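Finine Supply Help Center
Ticket 620: Marks on gray bin will not scrub off
Status: Open, waiting on parts
Category: Bins and trays / Cleaning and care
Opened by: Clem Paewai
Assigned to: Bins and trays desk

Original message

We have one of your open gray bins with the sloped walls. It stands on a wooden table and has been in daily use since April. The back wall has picked up dark smudges that I can't shift. The side walls look fine, but they are a darker gray so it may just not show there.

I have tried dish soap and warm water, then the Astetti spray that came recommended in your care sheet. Both took off the loose dirt. Neither did much for the streaks. I am using a round-ended scrub brush with an oval green pad.

Two questions. Is there a stronger cleaner that is safe on this finish? And can the back wall be swapped on its own, or do I have to buy the whole bin?

Reply from support, 9:40 a.m.

Thanks for the details. Before we suggest a stronger cleaner we need to know if you are dealing with stains or scratches. They look alike from a few feet away. Please do the following:

1. Wipe the back wall with a damp white cloth and let it dry.
2. Run a fingernail across one of the dark streaks. If it catches, it is a scratch.
3. Rub a pencil eraser on one smudge for a minute. Scuffs left by rubber or soft plastic will usually lift.
4. Tell us if the green pad is the original one or a replacement.

Please hold off on the brush until we have your answers. Some green pads are coarse enough to dull the finish.

Reply from Clem Paewai, 11:15 a.m.

Did all four. The cloth came away gray the first time and nearly clean the second. My fingernail catches on some of the streaks but not on others, so I would say it is both. The eraser lightened one smudge and did nothing to the one next to it.

The pad is a replacement. The old one wore down and I bought a pack of Isuton pads, which fit in the tan rim without trimming. The packet says "heavy duty" and nothing else useful.

Reply from support, 11:50 a.m.

That helps. Heavy duty pads are meant for grills and concrete. We can't say for sure that yours made the scratches, but it could have made them worse. Scratches also hold dirt, and that is why a streak can look like a stain that never comes out.

Suggested next steps:

1. Mix a paste of baking soda and water. Spread it on the smudges and leave it for 7 minutes.
2. Wipe it off with a soft cloth, working side to side. Do not use the green pad.
3. Rinse twice. Dried paste leaves a pale film in the corners where the walls meet the floor.
4. Do the floor last, so you are not washing dirt down onto a clean surface.

If the bin is clamped down, you can leave the clamps on. Put a folded towel along the front to catch drips. Standing water is harder on the tabletop than on the bin.

Reply from Clem Paewai, 2:05 p.m.

Paste is better than the spray. I did a test patch at one end of the back wall and the smudge there went down by half or so. The scratches are the same as before. I have not done the rest.

The clamps are staying on. It takes me 55 minutes to get the bin lined up again if I move it, and the blue tape on the table is my only mark for one of the corners. Is there any risk of the paste getting under the tape?

The brush I mentioned is lying in the bin, and the floor needs doing as well.

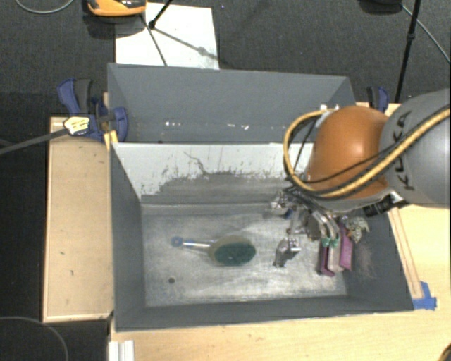
Reply from support, 2:30 p.m.

Thanks, we can see both the smudges and the scratches on the back wall. The dirt on the floor should come up with a dry brush or a hand vacuum. Do that before you get anything wet.

On the tape: paste won't hurt it, but water working in at the edge will loosen it. Draw a light pencil line along the tape first – then if it lifts you still have your corner.

On the pad: please change it for a white or light-duty one. The Auer soft pad is the same oval and should sit in your rim. Keep the green pads for other jobs.

On replacing one wall: the walls are not sold separately for this bin. We do have a thin stick-in liner for the back wall. It is on back order and we have added your name to the list. It covers scratches but should only go on over a clean, dry surface, so finish the paste treatment first.

Reply from Clem Paewai, 4:20 p.m.

Pencil line is done and I have ordered the soft pads. Will do the rest of the wall when they get here. Please leave this open until the liner ships.

Internal note

Care sheet to be changed: add a line about heavy duty pads under "Scrubbing." Ticket stays open for the liner.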